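**Notebook 2, Textile Conservation Workshop, Stimbridge**
Entry of 26 January 2025. Subject: wet cleaning trials, linen sampler group.
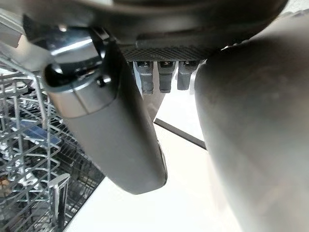 The purpose of the present trials is to settle the washing procedure for the linen samplers before treatment of the main group begins in April. The earlier procedure, carried over from the Wudness collection, was written for heavier cloth and has never been tested on the finer weaves. Viera Kubíček has asked that each step be recorded in full, including those that gave no useful result.

**Materials**

Test pieces were cut from the undyed linen roll kept in the flat store. Each piece measures 40 mm on the short side and is marked in one corner with a single stitch of white polyester thread. The cloth is unbleached and has a slightly open weave. It was not washed on receipt, and the selvage still carries some of the original finish. Pieces were therefore taken from the center of the roll only.

A second group was cut from the discarded lining of object 3010. The lining was released for testing by written agreement, and the signed form is in the object folder. It is brittle along the old fold lines. Pieces that included a fold line were set aside in a separate envelope and should not be mixed with the others.

Deionized water was used throughout. The detergent was the usual nonionic stock solution, diluted on the morning of use. The remaining stock was discarded at the end of the day, and the bottle has been rinsed and left to drain beside the sink.

**Procedure**

1. Each piece was placed on a support of polyester net and weighed dry.
2. The support was lowered into a tray holding 300 ml of plain water and left without movement until the cloth had wetted through.
3. The water was changed and the detergent added. The surface was worked with a soft natural sponge, using vertical pressure only.
4. Rinsing continued until no foam formed when a sample of the rinse water was shaken in a stoppered tube.
5. Pieces were blotted, squared to the grain on glass, and left to dry in still air.

Step 2 proved slower than the written procedure allows. The new linen resisted wetting, and air remained trapped beneath the net in several trays. Tilting the support as it entered the water cured most of this. The lining pieces wetted almost at once, as would be expected of old and much handled cloth.

**Observations**

The first water from the lining pieces was a clear yellow-brown. The second was paler, and the third showed no color against a white tile. No loose fiber was seen in the first two changes. A small quantity appeared in the third, all of it from one piece with a frayed edge. That piece should have been netted on both sides, and the procedure will be amended accordingly.

The new linen released a cloudy finish that had a faint starchy smell. An iodine spot test on the rinse water gave a blue-black color, so the finish can be taken as starch or as containing it. This has some bearing on the samplers, several of which were backed with similar cloth during the Baláž repairs. If the backing was never washed, starch may have moved forward into the embroidery ground. A spot test on the reverse of one backed sampler is to be requested before any of the group enters the bath.

The blue silk thread remains the chief concern. A short length taken from the thread reference box, not from any object, was held under damp blotter with a glass weight. Slight transfer of color was visible after the longer interval. There was none after the shorter. The result is not sufficient to rule out immersion, but it does rule out unattended soaking – the existing procedure permits this and should cease to do so.

**Drying**

Drying on glass gave a flatter result than drying on blotter. The pieces on blotter drew in slightly at the corners and took up a faint texture from the paper. Those on glass kept their grain, but the underside remained damp much longer than the upper, and one piece had to be lifted and turned. The perforated board supplied by Rorkine was not tried, as its coating has not been tested for use with objects. It is on the shelf above the fume cupboard and is not to be used until the test is complete.

**Points for discussion**

Viera Kubíček questioned whether the sponge is needed for the samplers at all. Her view is that repeated changes of water would remove most of the soluble soiling and that pressure on raised stitching should be avoided wherever possible. I am inclined to agree for the silk pieces. The wool and cotton samplers have a heavier surface dirt, and I would prefer to keep the sponge available for them, with the decision noted on each treatment sheet.

The pH meter drifted during the afternoon and was recalibrated. Readings taken before the recalibration are marked with a cross in the margin and should not be quoted.

**Actions**

- Amend step 2 to require the support to be tilted on entry.
- Add a second layer of net for any piece with a raw edge.
- Remove the clause permitting unattended soaking.
- Order polyester net – the present length will not cover the larger samplers.
- Request approval for the starch test on one backed sampler.
- Return the unused lining pieces to the folder for object 3010.

Dried pieces are in the labeled tray in the second drawer, interleaved with acid-free tissue. Final weights to be entered on the following page.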